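3.2 Upkeep of the folding station

The station used for the garment trials consists of a wide table under a single large sheet, on which one item at a time is laid flat and folded with a pair of grippers.
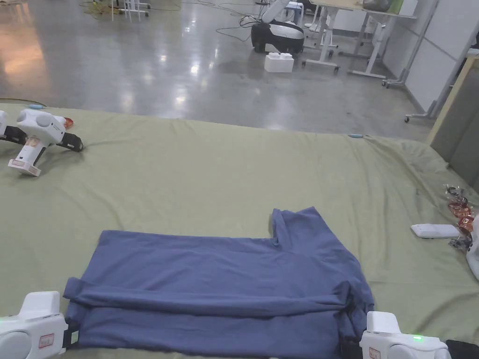
Figure 4. Folding station during a T-shirt trial. The white grippers hold the two lower corners of the shirt; a third gripper rests on the olive-green sheet.

The sheet is treated as part of the cell. When it creeps, the garment creeps with it, and the start position recorded for the trial no longer holds. It is therefore pulled tight before each session and checked again after every 8 trials. The olive-green sheet was adopted in August, after an earlier white one proved hard to tell apart from pale garments in the recorded views.

Gripper care follows a fixed routine drawn up by Kiprono Ogola. The jaws are wiped with a dry cloth at the start of a session, and lint is brushed out of the hinge. Each gripper is then closed on a folded test strip and pulled by hand. If the strip slips twice, the finger pads are replaced as a pair — a single new pad was found to twist the cloth as the jaw closed. The gripper is zeroed again after any change of pads, and the first two trials that follow are left out of the analysis.

Over the 474 trials reported here, pads were changed four times. Most slips occurred at thick hems, where the jaw meets several layers at once. Erasto Kaijage kept the service log, in which each entry gives the gripper, the fault and the trial number. The same log form was later taken up at the Hanen site, with one added line for cable wear.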